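4.3 Recording a demonstration by remote control

Read this section after you finish the pairing steps in 4.2. If you plan to guide the arm by hand, go to 4.4 instead. The two methods write the same kind of file, and you can mix them in one task folder.

Before you start

Clear the area around the base so that the elbow can swing without touching anything. Check that the stop button is within reach of the person holding the handset. Niamh McGrath's wiring notes for the Wandatgate bench apply here too.

CAUTION: The arm follows the handset as soon as the trigger is half pressed. Keep hands off the table until the status light is steady.

1. Switch on the arm and wait for the Risska console to show READY.

2. Open the task folder and type a short name for the task. Use a verb and an object, such as "move box" or "pick up brush". Do not reuse a name from an older folder.

3. Set the episode limit. The default is 2000 frames. For a single pick and place, 1000 is enough.

4. Lay out the objects. Leave enough space between them for the fingers to open fully.

5. Hold the handset level and press the trigger halfway. The arm is now live. Move slowly for the first few inches to get the feel of the scaling.

6. Press RECORD, then carry out the task in one continuous motion. Short pauses are fine — long ones have to be trimmed later.

7. Release the trigger with the gripper clear of the objects, then press SAVE or DISCARD.

Note: If the console shows code 3207, the handset has lost its reference. Release the trigger, return the handset to its cradle, and start again from step 5. The interrupted episode is not saved.

Varying the layout

Change the layout between episodes. Swap the positions of bowls and trays, turn long items to a new angle, and put some objects on the table that play no part in the task. Keep the camera and the table where they are.

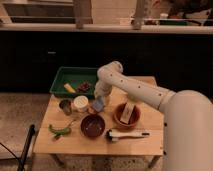
Do not move objects while an episode is recording. If something rolls or tips over, discard the episode and reset the table by hand with the trigger fully released.

When the operator changes, enter the new name on the console before the next episode. Kieran Ó Ceallaigh's review script sorts by operator, and a blank field sends the file to the unsorted folder.

To check a saved episode, select it and press REPLAY at half speed with the table cleared. See 4.5 for trimming.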